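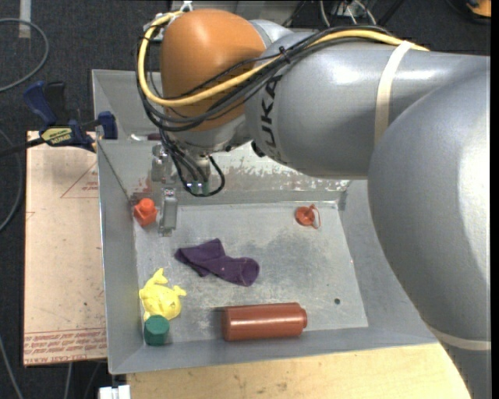 Where did the families of the old Hanness mission go after it closed? Most of them walked north to the Cabral valley, according to a new history out in June from Urex Press, and a good many of their descendants live there still.

The book draws on 1365 letters and parish records kept for generations in the county archive at Grosville, and it follows the 240 people who left the mission after its lands were sold off. It is a sad story in places, but there are weddings and harvests in it too, and a long, stubborn court case over water that readers around here may remember hearing about from their grandparents!

Urex is printing 2000 copies, with 2 fold-out maps tucked in at the back, and the Grosville library will have several on its shelves for anyone who would like to borrow one.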